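Zullis Travel Steamer, six months in

I bought the Zullis in November because my iron had started leaving brown freckles on collars, and because I believed the box, which said it would be ready in 27 seconds. I now own a steamer and am a slightly harder man to fool.

Most of what I own is gray T-shirts, so that's what it gets used on.
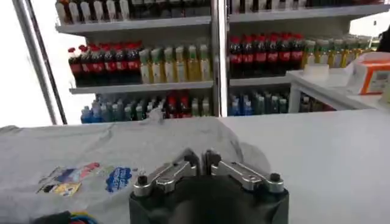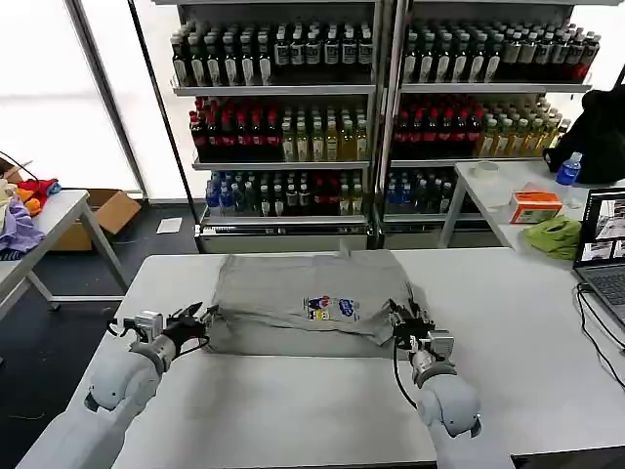
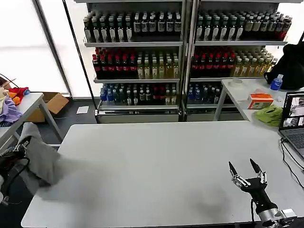
On cotton jersey the Zullis does fine. You drag it downward, pull the hem with your other hand, and the creases mostly give up. Linen laughs at it. I spent 13 minutes on one pair of pants and they came out looking like I'd slept in a nicer hotel.

The tank holds about 200 milliliters, good for two shirts or one shirt and a mistake. Tip it past level and it spits. The manual calls this "condensate release," and my left sock has been released upon several times.

The cord is short enough to make you think about where your outlets are. The trigger has no lock, so by the fourth shirt your finger files a complaint. Myroslav Prokopenko, who shares my laundry room and swears by his old Sezer, tried mine for a minute and handed it back without a word.

Still, it packs flat, it heats up when it says it will — I timed it, I'm that person — and it hasn't burned anything I liked. If you iron for work, buy the Sezer. If you want to look passable at a wedding in Verkport, the Zullis will get you there.

Three and a half stars. The missing half is for the sock.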